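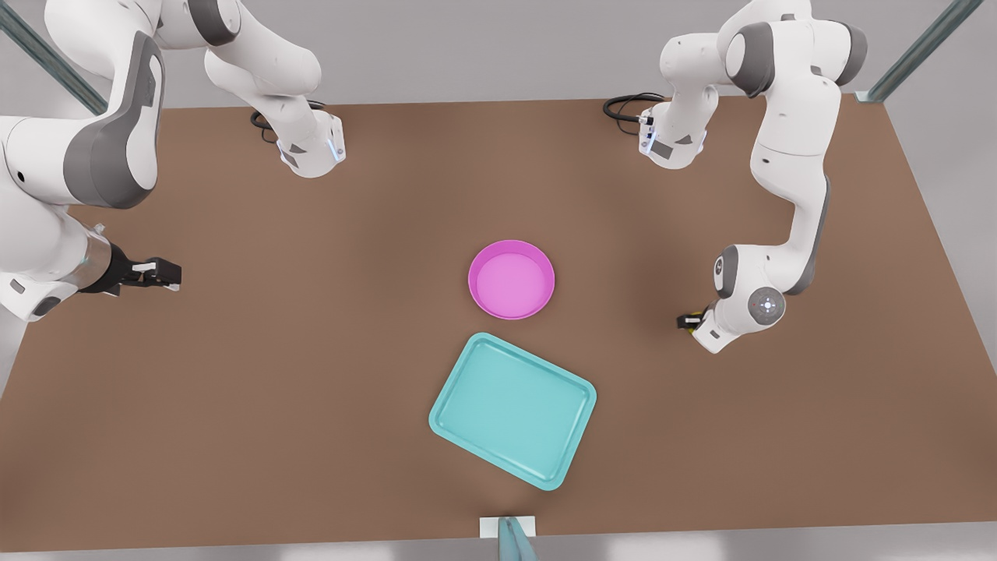
I've been comparing grippers since November, and I have an opinion now, so you're going to get it. We spend too much time arguing about fingers and nowhere near enough time looking at what the wrist camera sees.

Some background. Our little group in Surkilcombe runs a two-arm setup in simulation before we let anyone spend money on hardware. The job is as dull as they come: a table, a bowl, a tray, something small to move from one to the other. I've now put 3 gripper designs through 3624 tries at it (the computer did the tries, I mostly drank coffee), and I went in expecting to write a piece about finger pads. Soft pads, hard pads, wide ones, skinny ones. I had charts planned! I love a chart.

Then I started going back through the failures, and most of them had very little to do with grip. The arm would come down in the wrong spot, or stop short, or nudge the rim of the bowl on the way in. Once the fingers were properly around the thing, all three designs did fine. The Pinton fingers, which I'd been rude about for months, held on just as well as the fancy Hakon ones that cost a good deal more. I owe the Pinton fingers an apology.

So I went and looked at the view from the wrist, frame after frame, and I'd suggest anybody shopping for a gripper do the same before they read one more spec sheet. 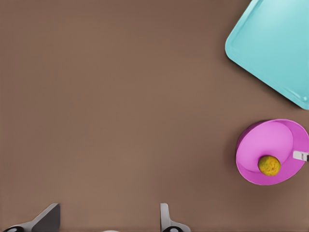 Wrist view with the gripper open: bowl and ball over on the right, bare table between the fingers.

Look at how much of that view is brown tabletop. The bowl runs off the side, the tray runs off the corner, and the controller is supposed to make a good decision with what's left. I'd struggle too. And the little ball sits right down by the wall of the bowl, so the fingers have to get in past the rim to reach it, and you want a really clear look at that rim while you're doing it.

Now, people will tell me the overhead camera takes care of this. Sometimes, sure. But the overhead camera is at its worst exactly when you need it, with a big white arm leaning across the table between the lens and the bowl. With two arms you have twice as much arm to get in the way. I tried leaning on it for a whole batch and gave up.

What did help was boring. I tipped the wrist camera so it looked a bit further ahead of the fingertips, and I slowed the last part of the approach. That's it! I used the same fingers and the same controller (we use Abubakari, which has its moods, but I'm used to them), and on a fresh set of 70 tries the misses dropped by 24. Swapping fingers never got me anything close to that.

I know simulation flatters everybody. Real pads wear down, real fruit is slippery, real cables snag on things. I fully expect the finger question to matter more once we're on a physical table, and I'd still pick a soft pad over a hard one if you forced me. But the catalogs are all fingers and force numbers, and I've yet to open one that shows me a picture from the wrist with the gripper open over an ordinary bowl. If you sell these things, please put that picture on page one. I'll be a lot quicker to buy.

Next up is the tray side of the job, where the arm has to let go of something without dropping it on the rim. I already have opinions about that too.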